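4.2 Sorting and packing small fabric items

This section covers hair ties, lace-trimmed pieces, ribbons and similar small textiles that go into a Gallora storage set. Larger items such as blankets and sheets are covered in section 4.4.

Before you start

Spread a clean sheet over the work surface. Small pieces slide off bare surfaces and are hard to find on a patterned carpet. Stand the open box at the far side of the sheet with the opening towards you.

1. Empty the items onto the sheet. Keep bottles and tubes apart from anything made of fabric.

2. Check each elastic piece for broken thread. Stretch it gently between two fingers and let it return slowly. Do not let it snap back.

3. Hold gathered pieces by the fabric and not by the trim. Crocheted lace pulls out of shape when it carries the weight of the piece.
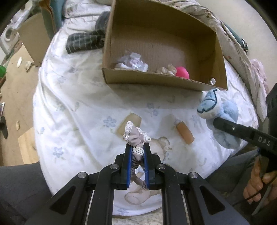
4. Shake out the gathers so that the fabric is evenly spread along the elastic. Deep creases left in for a long period may not come out with steam.

5. Lay the piece flat in the Nenatine pouch, lace side up. Each pouch takes up to four pieces. Do not press the pouch down to fit more.

6. Close the pouch, leaving a gap of 2 cm at one end for air. Write the contents on the label before the pouch goes into the box – the surface is difficult to write on once the pouch is full.

7. Place soft toys along the back of the box and pouches along the front. Bottles go upright in the Thevar insert (part no. 712, sold separately).

Caution: Tighten all bottle caps before packing. Leaked oil or lotion marks light fabrics and cannot be removed with the spray supplied.

Caution: Keep small parts and empty pouches away from children under 3.

Note: Damp items must be dried fully before step 5. If the box is stored in a loft or garage, check the contents each November and replace the drying sachet.

Section last revised March 17, 2026. For box sizes, see the table in section 2.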